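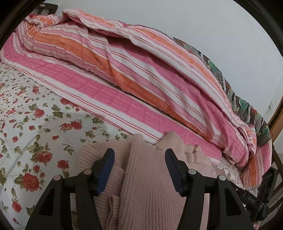 Knitwear ought to be folded, and it ought to be folded on the bed. The Filton household guidance has held this view for a long time, and we see no cause to revise it now that the clothes hanger is offered as the answer to every question of storage. A hanger supports a garment at the shoulders and nowhere else. Ribbed knits suffer most from this, as the whole weight of the body pulls on a narrow line of stitches. A pale pink ribbed sweater resting on a floral sheet, with a striped blanket heaped beside it, is supported along its full length. The bed need not even be made first, though many of our readers will disagree.

The usual objection is one of space. Residents of smaller flats have written to say that they possess no table on which a jumper may be laid out. They do, however, possess a bed, and it is wider than most tables sold for the purpose. The sleeves should be brought in across the back, the collar left standing, and the body turned up once.

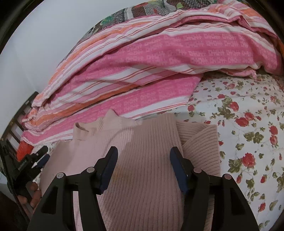
One fold is generally enough. A second produces a thick parcel and a hard crease across the chest, and the ribs are slow to recover from it. We would also discourage the practice, recommended in the Stevine leaflet of January, of rolling knits tightly into a drawer. Rolling suits cotton vests. Heavier garments should lie flat, no more than three to a pile – the heaviest at the bottom – and should be refolded along a different line when the season changes.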